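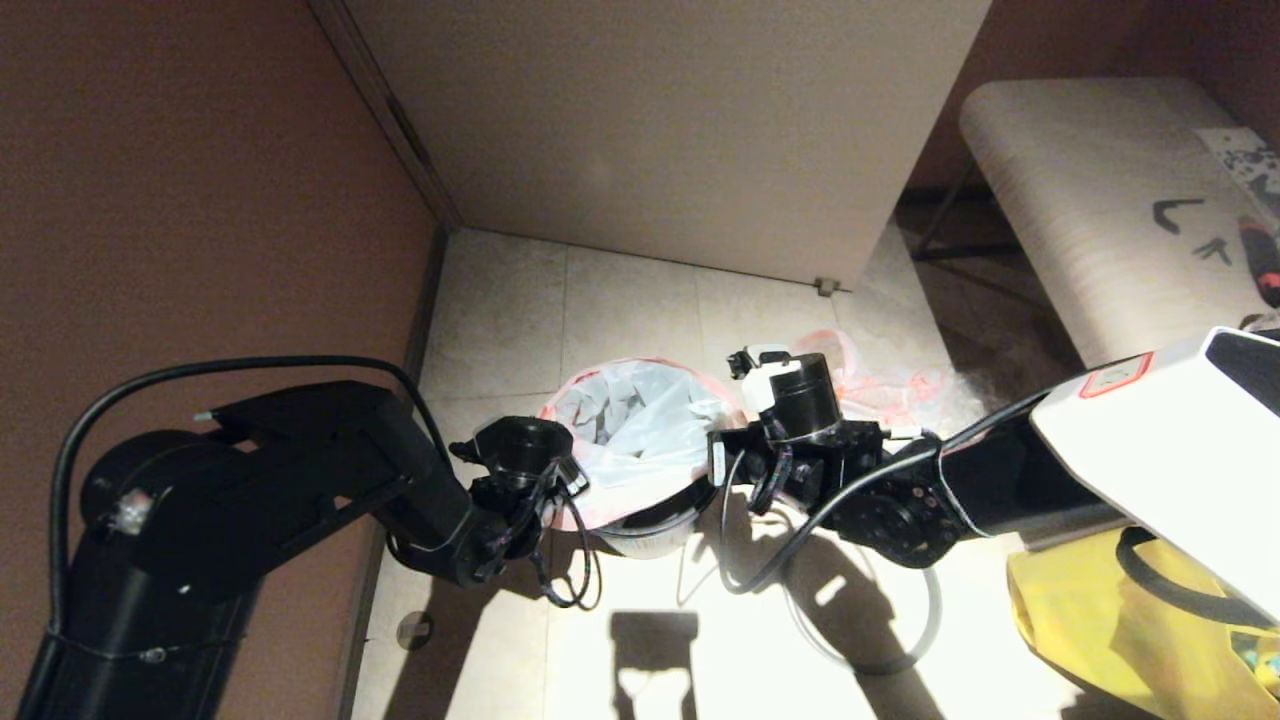
Delia Sima
31. Oktober 2018, 3596 Aufrufe

Hallo zusammen! Ich nehme für den kleinen runden Papierkorb im Flur schon ewig die Einkaufstüten von Villalba, die sammeln sich bei mir sowieso. Leider rutscht mir die Tüte ständig rein, sobald etwas Schwereres landet (Teebeutel, Orangenschalen, einmal ein ganzes Glas Senf). Dann liegt alles am Boden des Eimers und ich darf ihn auswaschen. Richtige Müllbeutel mag ich dafür eigentlich nicht kaufen. Wie macht ihr das, dass die Tüte oben bleibt? Über den Rand geschlagen ist sie bei mir schon.

3 Antworten

Sreekumar Nambiar
167 fanden das hilfreich

Oh, mein Lieblingsthema! Einkaufstüten sind super für kleine Eimer, man muss sie nur richtig einsetzen. Ich mache das seit Jahren so und wechsle inzwischen in einer halben Minute.

Tüte aufmachen und Luft reinlassen
Die Henkel greifen und die Tüte ein paarmal kräftig durch die Luft ziehen, bis sie sich bläht. Dünne Tüten kleben gern an den Innenseiten zusammen, da hilft es, den Rand zwischen zwei Fingerspitzen zu reiben. Geduld, das geht auf!
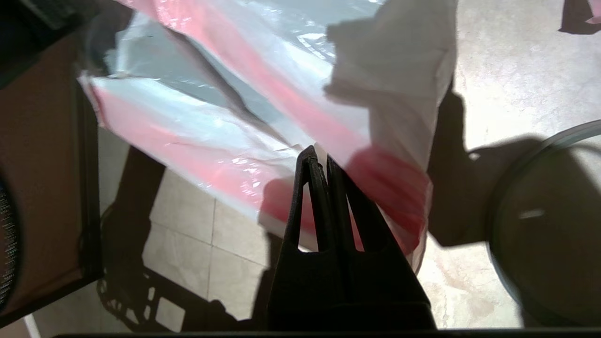
Einsetzen und umschlagen
Erst den Boden der Tüte ganz nach unten drücken, mit der Faust in der Mitte und dann einmal rundherum. Danach den Rand gut eine Handbreit nach außen klappen. Wer zu knapp umschlägt, hat genau dein Problem, Delia. Wenn die Tüte viel weiter ist als der Eimer, das überschüssige Plastik an einer Seite zusammenraffen und außen zu einem kleinen Knoten drehen – sitzt dann wie angegossen.

Mit Ring sichern
Mein allerbester Tipp zum Schluss: ein Gummiring außen über den umgeschlagenen Rand. Er sollte ein bisschen enger sein als der Eimer oben. Beim Wechseln nehme ich ihn zuerst ab und lege ihn gleich neben den Eimer, sonst wandert er mit der alten Tüte in die Tonne. Ist mir im Juli passiert, und ich habe tatsächlich danach gewühlt!

Für den Papierkorb reichen runde, glatte Eimer völlig aus, und zwei Tüten auf Vorrat liegen bei mir immer griffbereit in der Nähe.

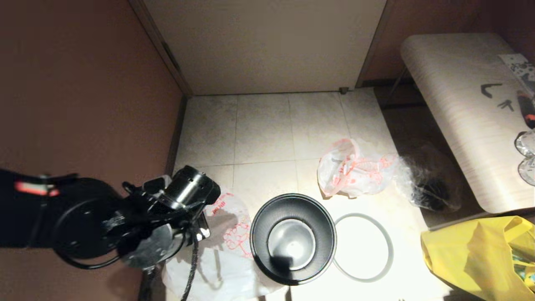

Heriberto Londoño
Knoten statt Ring geht auch, mache ich immer. Aber bei Tüten mit kurzen Henkeln bringt das nichts, die reißen.

Sunee Yimyam
Ich schließe mich Sreekumar an, der Ring ist klasse! Ich hatte keinen passenden und habe ein breites Haushaltsgummi genommen, klappt wunderbar. Noch etwas: vorher schauen, ob die Tüte unten Löcher hat. Einfach gegen das Licht halten. Und für Teebeutel lege ich ein Stück Zeitung unten rein, das saugt viel auf.

Delia Sima
Danke euch allen! Ein breites Gummi habe ich sogar noch in der Küchenschublade, das probiere ich heute Abend gleich aus. Den Trick mit der Zeitung auch!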